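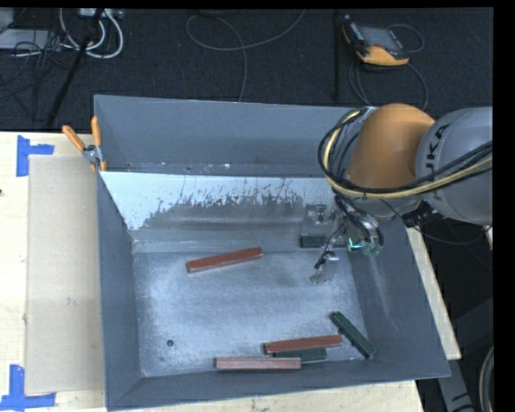 Bin picking is the round of the Greltoton student challenge that teams plan for last and lose most of their points on. The rules fit on half a page: take the blocks out of the bin, put them on the mat, don't hit the walls. Then you tip six blocks in, three reddish and three dark green, and one of the greens ends up underneath a red with another red resting on its end. Your code, which was lovely on a flat table, now has opinions about none of this.

Search tutorials Go

Reading time: 4 minutes

What follows is how our club gets a new team from nothing to a bin that mostly empties. It assumes you can already jog the arm and have passed the safety test. If you haven't, go and do that, and leave the pendant alone.

Step 1. Fix the bin down

Clamp it to something. An unclamped bin moves a little on every bump, and by the tenth pick you are calibrated to a place where the bin used to be. Mark its corners on the table with tape as well.

Step 2. Teach the walls before the blocks

Jog the gripper slowly to each inside corner and save the points. Sloping walls take up more room than you think, so save a set at the rim and another near the floor. Our first team, Carnomitz, skipped the lower set and spent an afternoon filing a fingertip.

Step 3. Pick the top block only

Sort what you can see by height and go for the highest. Leave buried blocks until they stop being buried. Ridwan Pattinasarany wrote our sorting script, Zikar, and it is 300 lines long, most of them comments apologising for the rest.

Step 4. Approach along the short side

Close across the width of the block. For anything lying against a wall, come in at a slight angle, or nudge it towards the middle first – nudging is legal, whatever the team at the next table tells you.

Step 5. Check, then lift

Close, raise by 4 cm, stop, and read the finger gap. If the gap says you are holding air, believe it. Go back to Step 3 and look again before choosing another block.

Step 6. Tip them in again

Use a different heap every time. A program that clears one arrangement beautifully has learned one arrangement. Write down which blocks failed and where they lay, preferably in a notebook that stays in the lab.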